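4. Comparing the two grippers at the bedside table

By now the arm should be homed and the Clondano controller should be showing a steady ready light. If it isn't, go back to section 3, because nothing below will work! I like to do my gripper trials at a bedside table. It's a cramped spot with a wall behind and a bed beside it, and it'll tell you more in one evening than a week on a clean bench.

4.1 Park the arm over the near side of the table, then load the Amaral profile (number 208 in the list). Set the grip force to 65 to begin with. You can creep up later.

4.2 Start with something that has a cord. I use a desk phone -- the curly handset cord is a great test, and it's where the Amaral and the Dustunetti part ways for me.
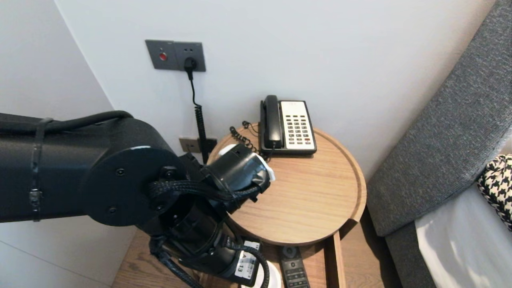 Come in slowly and keep the fingers pointed down. The Dustunetti has the longer fingers, so give it a bit more height on the way in or you'll bump whatever you're reaching for (ask me how I know).

Caution: leave plenty of slack in the arm cables, but check that no loop can snag on the rim of the table. Run the wrist through its full turn by hand before you power up.

4.3 Now go smaller. A little jar with a ribbed lid is perfect. Lower the gripper straight down over it, close, wait for the beep, lift. Do the same with the second gripper and write down the closing value each time. Mine settled at 259 with the Amaral and I was pretty happy with that.

Note: if you get error 1549 while closing, the Nerdale wrist adapter has worked loose. Tighten it and home the arm again.

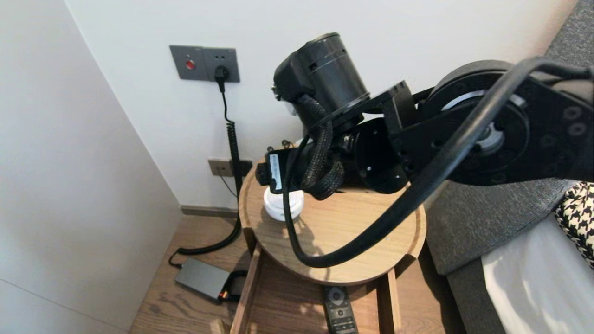

4.4 Saving your results

Hold the Save key until the profile name blinks, then let go.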